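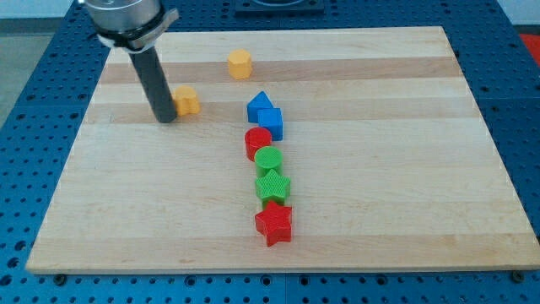 1/18

Passei o fim de semana a pôr em ordem as minhas notas sobre colagem de madeira. Deixo aqui o que interessa, em posts curtos.

2/18
Uma tábua feita de ripas coladas mexe menos do que uma peça única da mesma largura. Mexe na mesma. Quem vos vender uma que não mexe está enganado.

3/18
Ripas claras e ripas um pouco mais escuras, alternadas, dão um tampo bonito sem gastar tinta nem velatura.

4/18
Deixem a madeira na oficina antes de cortar. Eu deixo 18 dias. A Agnes Innes deixa três e diz que chega.

5/18
A oficina dela em Pukolstead é mais seca do que a minha, por isso não comparo.

6/18
Cortem as ripas com folga na espessura. Depois de colar há sempre degraus para aplainar.

7/18
Sentido do fio: marquem uma seta a lápis em cada ripa. Se uma ficar ao contrário, a plaina arranca fibra.

8/18
Cola: uso a Grunano branca, interior. Para uma tábua que vai à água, outra coisa.

9/18
Espalho com um rolo pequeno, nas duas faces. Com o dedo fica mal distribuída.

10/18
Grampos: alternados, um por cima e outro por baixo. Todos do mesmo lado e o tampo empena.

11/18
Apertar até aparecer um fio de cola contínuo na junta. Mais do que isso expulsa a cola toda.

12/18
Raspar o excesso quando estiver com consistência de borracha. O pano molhado empurra cola para dentro do poro e só se dá por isso quando se aplica o óleo.

13/18
Perguntaram-me por lamelas e cavilhas. Para juntas de topo a topo, sim, fazem falta. Ao longo do fio, servem para alinhar e pouco mais.

14/18
A Rokeya Bandara não concorda e já mo disse por escrito. Ela faz tampos de mesa de 3 metros, eu não.

15/18
Lixa: 80, 120, 180. Para óleo paro aí.

16/18
Óleo em demãos finas, limpar tudo o que não entrar. Os panos usados estendem-se ao ar livre até secarem. Amachucados no caixote podem pegar fogo sozinhos.

17/18
Preço da última compra de bordo na Fledau: mais caro do que em julho. Comprei menos e aproveitei restos para as ripas estreitas.

18/18
Falta a parte das tábuas de topo, que se colam duas vezes. Fica para outra série, quando acabar a que tenho nos grampos.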